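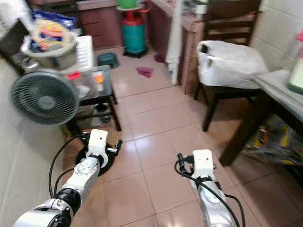

Ringside notes: the Tillman Hall show and what's next

Jul 23, 2023

12 comments | 40 shares

Well, my voice has just about come back, so I suppose I'd better write this up. If you were at Tillman Hall for the summer show you'll know why I lost it. If you weren't, you missed the best night of small hall boxing I've been to since the March card, and I'm going to go on about it for a good few paragraphs.

First, the crowd. The box office told me 852 through the door, which for a hall that used to struggle to get 600 in is a cracking turnout. You could feel it from the first bout as well. Normally the opening fight goes on in front of mums, dads and a queue for the bar, but this time people were in their seats (mostly) and making a racket before the first bell.

The lad who opened the card was making his debut at super-featherweight and looked terrified on the way to the ring. He spent the first round going backwards with his chin up in the air and I had my hands over my face. Then something clicked in the second. He started stepping to his left after the jab, the other fella kept walking on to it, and he took every round from there. Four rounds, 39-37 on the referee's card, and I'd have had it the same. There's a lot to tidy up but he's got lovely quick hands.

I won't go through every bout because two of them were dreadful. Lots of holding, lots of leaning, and one where the pair of them seemed to have agreed beforehand to throw only left hands. I went and got a tray of chips during that one and the queue was long, so plenty of you had the same idea!

The eight-rounder for the area welterweight belt, though - what a fight. The champion has always been a slow starter and I thought he'd left it too late again. He was three rounds down by my reckoning, with a nick over the right eye, and the challenger was letting his hands go in bunches every time they got near the ropes. What changed it was the body work. From the fourth onwards the champion stopped looking for the head altogether and just dug away downstairs, and by the sixth the challenger's feet had gone. No knockdowns, but he was blowing hard and his combinations had turned into single shots.

It finished 77-76 and the hall split right down the middle. Half the room was cheering and the other half was booing, and the bloke behind me was somehow doing both. I had it level, so I can't complain about a point either way, but I'd love to see it again. Some of you have already written in to say it was daylight robbery. Read the round-by-round before you send me another one, please. The challenger won the early rounds clearly, but you don't get extra marks for winning them clearly unless somebody goes over, and nobody did.

There is talk of a rematch. The promoters, Orkon, say they'd like it in the same building before the end of the year, over ten rounds this time. I think the extra two rounds suit the champion, who was only just getting going at the end. The challenger's corner will want him to pace himself better, and if he does he could well win it. I've changed my mind on this three times since I started typing.

Now then, a few bits of business.

The coach to the away show at the Brekik Arena has 12 seats left. It's first come, first served, and we need your name by the end of the month. Pick-up is from the car park behind Tillman Hall, same as last time, and the driver won't wait, as a couple of you found out in March. Ringside tickets for that one have gone, but there are still some on the balcony at 40 quid. I quite like the balcony, to be fair - you see the footwork far better, and you can stretch your legs.

Fokent Gym has moved its Tuesday sparring to half past six. Spectators are still welcome so long as you stay behind the bench and keep your advice to yourselves. The under-15s have Saturday mornings as usual and they could do with more pairs of small headguards if you've got any in the loft in decent nick.

Prediction league: I'm bottom. I picked five losers and a bout that got pulled on the day. The full table will go out with the next newsletter, and I'm hoping to have forgotten how to add up by then.

Send me your scorecards for the title fight, even the daft ones, and I'll print a selection.

Ringside Notes | Contact us | © 2023 | Back to top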